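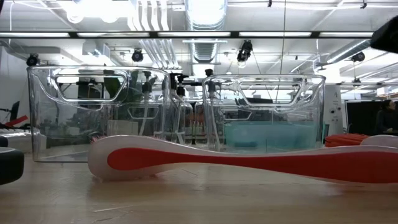
Toothbrush, two clear bins and pump bottles on the table.

Classroom Bathroom and Sink Supplies – Unit 3 Handout
Household Organization, Udell Evening Program
Instructor: Jayanthi Rai

What this unit covers

Last unit was about shelves and drawers. This one is about the small things that live near a sink: brushes, pump bottles, combs, cotton, travel sizes, and the tools we clean with. They are harder to keep in order than kitchen goods. They get handled several times a day, often by more than one person, and most of them are damp when they go back.

Read this handout before class and bring it with you. The exercise at the end is done in pairs.

Clear containers

A clear bin lets you see what is inside without lifting it down. It also lets everyone else see. If you keep a jumble in a clear bin you will be looking at a jumble. For items you would prefer not to look at (half-used tubes, razors, spare parts) use a solid bin with a label.

Look at the cutout near the top of each bin in the picture. A cutout handle is useful on a shelf at chest height or lower, where you can get your fingers in and pull. On a high shelf it matters less, and you will end up pulling from the bottom edge with the other hand anyway. Thick walls hold their shape when you pull. Thin ones flex, and after a few months the corners can split.

Rounded corners are easier to wipe. They also waste a little room when two bins stand side by side. In a narrow cabinet measure the widest part of the bin, at the rim, and not the base. Students lose marks on this every term.

Sizes for the practice cabinet

The practice cabinet in our room is 14 inches deep. Leave 2 inches at the back for the pipe. Any bin you choose has to fit in what is left, with the door closed. The shelf can be set at three heights. Write down which one you used.

If you are working on your own cabinet at home, draw it first. Mark the hinges, the pipe and the shutoff valve. The valve has to stay reachable, so nothing heavy goes in front of it.

Color in a container

Color makes a bin easy to pick out. The lower half of the right-hand bin in the picture is teal-blue, and you would find it again quickly among plain ones. You can get the same result at home with a colored liner or a strip of tape along the base. Pick one color for each person in the household, or one for each type of item. Mixing the two systems causes trouble – a blue bin can't mean both "Dad" and "teeth."

Do not use color as the only label on anything that holds a liquid. Liquids get a written label with the name of the product and the month it was opened. "January" is enough. Never pour a cleaning product into a bottle that used to hold something else, even if the colors match.

Pump bottles

Pump bottles stand upright or they leak. That is the main thing to know about storing them. Give them a spot where they can't tip, such as the gap between two bins, a corner, or a shallow tray with sides. A gap works well as long as the pump heads rise above whatever is next to them and can be pressed without moving anything.

Clear bottles show the level, so you know when to refill. Two clear bottles with the same pump head are easy to mix up. Label them on the front and again on the back. In the Clovow home visits we saw hand soap and lotion confused more than any other pair.

When refilling:
Empty the bottle fully. Do not top up old soap with new.
Wash the bottle and the pump, and run warm water through the tube.
Let both parts dry overnight.
Fill to just below the shoulder, so the tube does not push liquid out when you close it.
Wipe the outside and put the label back if it has come loose.

Toothbrushes

A toothbrush should dry standing up, bristles at the top, with air on all sides. Laying it flat on a counter is fine for a demonstration but a poor habit in a bathroom. Closed travel caps are for travel. At home they keep the bristles damp.

Brushes that share a cup should not touch at the head. If your cup is too narrow, use a holder with separate slots. Children's brushes go on the lowest safe spot, where they can be reached without climbing.

Large-handled brushes need some thought. A thick handle gives a better grip for people with stiff hands, and an oversized brush is good for showing brushing motions to a group. Neither will fit a standard slot. Measure the widest point of the handle before buying a holder. A handle that narrows in the middle and flares out toward the end, can jam in a round hole and is better off in an open cup with a heavy base.

Strong color on the handle helps here too. A red-orange band on a white body is easy to spot on a pale counter. Two plain white brushes in one cup will get swapped sooner or later.

The work surface

Clear the whole surface before sorting. Wipe it, dry it, and check for grit, which will scratch plastic when bins are slid across it. Lift bins when you move them. Set small items at the front and tall containers behind, so you can see everything while you work.

Good overhead light shows dust and water marks on clear plastic. Do your final wipe under it. A soft cloth with a drop of dish soap is enough. Paper towels leave fine scratches, and on clear plastic you will see them.

Pair exercise

Each pair gets nine items and two bins. One person sorts, the other writes.

Group the items by where they are used.
Decide which items must stand upright and set them aside first.
Fill the bins, heaviest things at the bottom.
Write the labels.
Swap bins with the pair next to you and try to find one item without asking.

Hand in the written sheet with both names on it. The sheet should say what you put in each bin, what you left out, and why. A sketch is welcome.

Reading for next unit: the Shetty chapter on linen closets, first half only. Bring a tape measure. The Wostesau worksheets will be handed out in class.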